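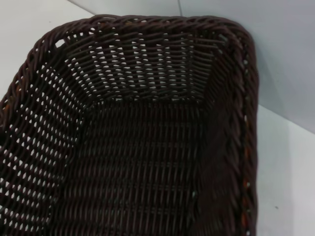 What changes for retail customers under the new Plullari storage range?

From August, Nuvier will supply the range from a single warehouse, with one price list and a minimum order of 60 units per size.

Nuvier, the household goods wholesaler, has signed a distribution agreement with the manufacturer Mondik covering all Plullari woven storage products. The agreement replaces separate contracts with three regional agents. Orders placed with those agents before the changeover will be filled on the original terms.

The range is sold in four sizes. Stock will be held at the Rätsep warehouse, where Nuvier has set aside 1285 pallet positions for it. Standard orders received by 2 p.m. will ship the next working day. Mixed-size pallets are accepted, but each size must meet the minimum.

"Stores were ordering the same product from different agents at different prices," said Floor Geerts, head of purchasing at Nuvier. "The single list removes that. It also means one invoice and one returns address."

About 200 stores currently carry the range. Each will receive a new account number and a copy of the price list by mail. Existing product codes and barcodes are unchanged, and shelf labels do not need to be replaced.

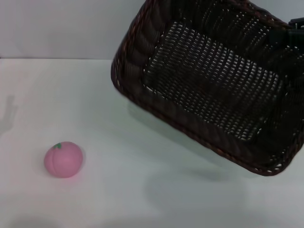

Returns and damaged goods

Claims for damage in transit must be filed within five working days of delivery. The claim form asks for the delivery note number, the product code and the number of units affected. Credit is issued once the goods have been checked at Rätsep. Unsold stock may be returned only by prior agreement, in outer cartons, with a handling fee of $225 per pallet.

Press and trade inquiries: Nuvier press office

Share this release (4) | Comments (0)

This site uses cookies. By continuing to browse you accept our cookie policy.

© Nuvier. All rights reserved. Contact | Back to top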